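4.2 Beschaffung und Planung der Verschleißteile

Bei der Planung des Gerätebudgets haben wir zuerst nur die großen Posten betrachtet, also die Handgreifer, die Rechner und die Lizenz für Vodska. Die Verbrauchsteile waren im ersten Entwurf mit einer Pauschale enthalten. Diese Pauschale war zu niedrig. Für die Greiferfinger aus Schaumstoff lag uns ein Angebot der Firma Ukelance über 23 Paare vor, zum Preis von 710 Euro ohne Versand. Sorkgate bot einen vergleichbaren Satz für 1519 Euro an, jedoch mit Halterungen, die wir für die vorhandenen Geräte nicht benötigten. Wir haben uns daher im Februar für das erste Angebot entschieden.

Schwieriger als der Preis war die Frage, nach welcher Regel ein Finger ersetzt werden soll. Eine feste Laufzeit ist für die Buchhaltung bequem, sie passt aber schlecht zu Aufgaben mit sehr verschiedener Belastung. Im Projekt Jin wird deshalb nach Zustand getauscht. Als Merkmal dient die untere Kante des Schaumstoffs: Wenn sie ausgefranst ist und kleine Krümel zeigt, wie bei dem rechten Finger in Abbildung 3 über dem Tablett, wird das Paar für den Austausch vorgemerkt. Es werden immer beide Finger gewechselt, auch wenn nur einer das Merkmal zeigt.

Abbildung 3: Greiferfinger aus dunkelgrünem Schaumstoff am Arbeitsplatz mit Tablett und Schale.

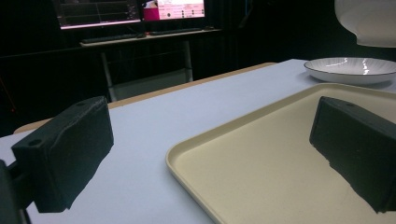
Für das folgende Haushaltsjahr ergibt sich daraus, dass die Verschleißteile als eigene Zeile zu führen sind, getrennt von den Reparaturen.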